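Tarex Home Scenes

Tarex Home Scenes is a software kit for rehearsing household robot tasks in simulated rooms. It is sold by Zidmont, which also makes the Tarex motion planner, and is used mainly by university groups and small robot firms. The kit contains furnished rooms, a set of movable household objects and a model of a two-armed robot with a white torso. It needs no robot hardware.

Rooms

The first release had four rooms. The dining room is the one most often used in the manual, with a wooden table, yellow chairs, a red sofa and a long unit against one wall. Walls and floors are drawn in flat colours to keep the load on the graphics card low.
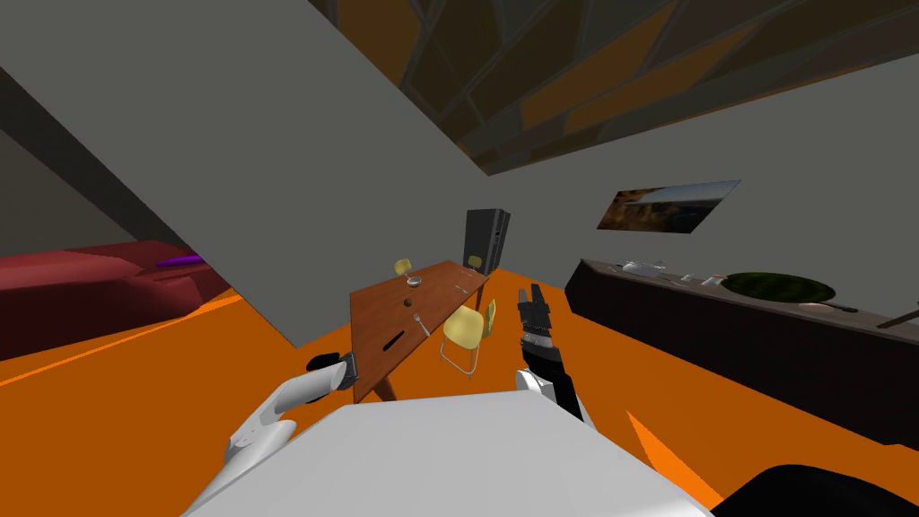
The dining room in Tarex Home Scenes, with both arms of the robot model in view.

Objects come from the Casta library, which is supplied with the kit and holds over 900 items, most of them tableware and small kitchen goods. Each has a weight and a grip setting that the user can change. Cloth and liquids are not supported.

Operation

Arms can be driven from a script or by hand controller. The view is normally taken from the robot's own position, so part of its body is visible at the bottom. A run can be saved and played back at a different speed, or loaded into the separate Nieminen viewer, which adds joint readings. 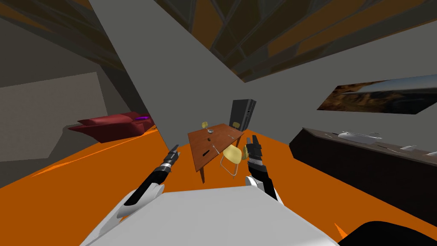
Robot's view of the table and chairs, with a gripper to either side.

Licences

A single licence covers 5 computers and costs 3000 euros, with updates included. Teaching licences are cheaper but leave out the script recorder. The current version was issued on 15/05/2020 and replaced the February release, which had a fault in the saving of gripper positions. Files from the older version open in the new one, though saved grips have to be set again.

See also: Casta library, Nieminen viewer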